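The Sock Problem

Why teaching a robot to put away the laundry still takes a person, two grippers and a lot of patience

The pitch at Kininville is a good one, and I'd heard it twice before I got through the door. You want a robot to do a chore. Writing out the chore in code would take forever and break the first time the cat moved the basket. So you skip the code. A person does the chore, with the robot's own kind of hands, while sensors and cameras record every twitch. Do it enough times and the robot picks it up, the way an apprentice would.

I have been hearing versions of this for years, usually from people with something to sell. What I hadn't done was sit and watch the part where somebody does the chore. So one Sunday I went and sat.

The chore was socks. 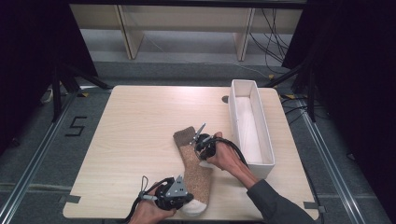

One sock, two hand-held grippers, and a bin waiting alongside. A session at Kininville.

There is no robot in this part of the process, which surprises most visitors. The company that runs the sessions, Iven, dropped remote control for jobs like this one. With remote control, an operator works a pair of handles and a robot arm across the room copies the motion. It looks great on video. It is also slow, and the arms are expensive, and when one goes down everybody goes home. Hand-held grippers cut out the arm. You hold the claw yourself and do the job directly, and the recording is supposed to carry over to a machine later.

"Supposed to" is carrying a good deal of weight there, and I'll get back to it.

The first thing I learned is that it's hard. I was allowed a turn with the practice set after lunch, and I consider myself a competent handler of socks. With a gripper in each hand I was hopeless. Your fingertips do a thousand small jobs you never think about. They feel whether they've caught one layer of cloth or two. They roll an edge over. They let go a little without letting go completely. A pair of stiff fingers that open and close will do none of this for you, and you can't feel the cloth at all. You watch the tips, squeeze, and hope. I pinched the tabletop more often than the fabric.

The regular operators are far better, and it's worth asking what they're better at. After a while I noticed they had stopped handling socks the way a person does. They take the toe, they take the cuff, they pull the thing straight before anything else happens. They approach from the same side each time. Every move is a little too large and a little too clean. One of them told me she'd caught herself doing it at home with her kids' laundry.

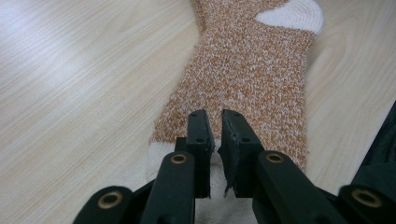
Which means the robot isn't being taught how people deal with socks. It's being taught how people deal with socks when they have been handed a bad pair of hands and told to be consistent. Iven's answer is that this is fine, since the robot will have the same bad hands. I think that's a fair answer. It is a smaller claim than the one in the brochure, though, where the word "natural" comes up four times.

Then there's the matter of how much is enough. Iven's target for the sock job is 3000 recordings. I asked where the number came from and got two different explanations from two people standing next to each other. One said it was what had worked for an earlier task. The other said it was what the budget allowed. An operator on a good day gets through 50 before the quality drops off, and the bad ones have to be found and thrown out, and the finding is done by a person too. You can do the division yourself. I did it on the train and it didn't improve my mood.

All this for one kind of object on one kind of table. Change the table, I was told, and you'd want more recordings. Change the lighting and you might. Add a sock with a hole in it and there was a pause, and then somebody offered me coffee.

I don't want to be unfair. The people doing this work are careful, and they're a lot more modest about it than the people who raise money on it. A cloth is a rotten thing to ask a machine to handle. A mug is the same mug wherever you put it down. A sock takes a new shape each time you touch it, and it hides half of itself while it does. The old way of programming robots never got far with that. Learning from recordings gets further, and I've seen enough to believe it.

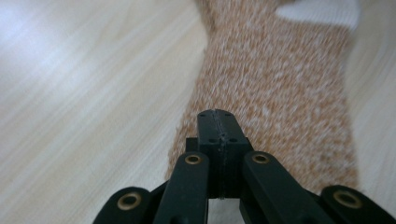
What I haven't seen is the gap closed between "further" and "useful." A rival outfit, Kravchuk, showed a laundry system last March that had been taught mostly by remote control. It folded towels for a room full of investors. I was in the room. The towels were all one size, and they had been laid out flat beforehand by a man in a company fleece. When I asked whether it could start from a heap, I was told that was on the roadmap. Most things are.

Iven's own plan is to put its recordings into a machine called Fistach, which will have two arms and grippers matched to the ones the operators use. I asked to see it. It was being worked on. I asked how often it got a sock into the bin unaided, and was told the team preferred not to share a figure at this stage, because a single figure could be misleading. That's true. It's also what people say when the figure is low.

The question I kept asking was who ends up with the chore. A home that buys one of these machines will have its own table and its own odd socks, and the sales material says owners will be able to "show it once" if it gets stuck. The operators laughed at that. They show it all day, five days a week and some Sundays, and they're the ones with practice.

Before I left I had another go with the grippers. I got hold of the toe on the second try and the cuff on the fourth, pulled it more or less straight, and dropped it while turning toward the bin. The operator beside me said that one probably wouldn't be kept.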